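Surface finish and daylight, notes for session 2
Speaker: Hauke Hinrichs. Slot is 25 minutes, slides 6 to 11.

Slide 6. Recap from Knut Reinholz: a matte finish lowers reflection but does not remove it. At low angles a dark matte top still returns a bright patch. Quote the Weidemann coupon: 2 gloss units at 60 degrees, 25 at 84. Pause for questions on the meter.

Slide 7. Dark top near daylight. Show all three before speaking. Points: small items, colored tape, a printed sheet.

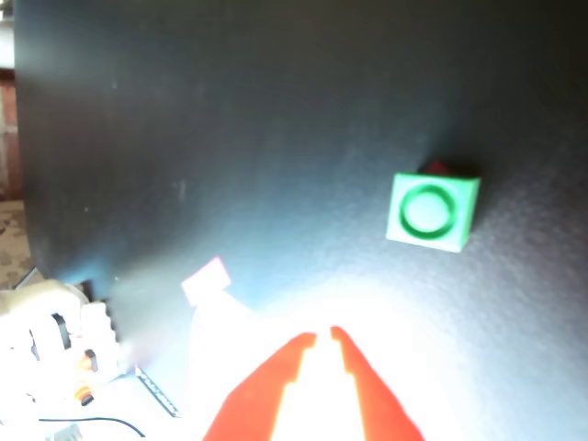

Green cube; pink square fading into the glare.
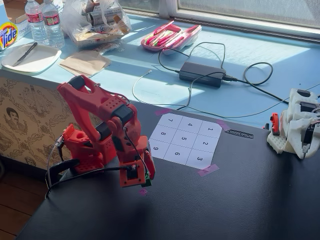 Grid 1 to 9, held with pink masking tape.

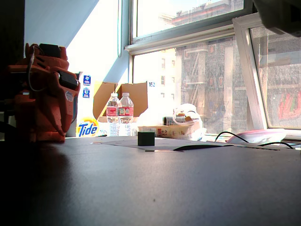 Cube again, with bottles and boxes along the back.

Slide 8. Marking. Masking tape is acceptable for temporary positions. Replace it when the corners lift. For permanent positions use a scribed line or paint pen. Print numerals large and black, no gloss lamination.

Slide 9. Background. Keep printed packaging away from the work area if color matters. Clear plastic passes light and can throw bright spots. Store it lower than the top.

Slide 10. Blinds before lamps. Ultari film on the glass is the cheaper option. Skip the Flosedura comparison if short of time.

Slide 11. Vusilden test panels go round the room. Collect them before the break. Next measurement round is in September.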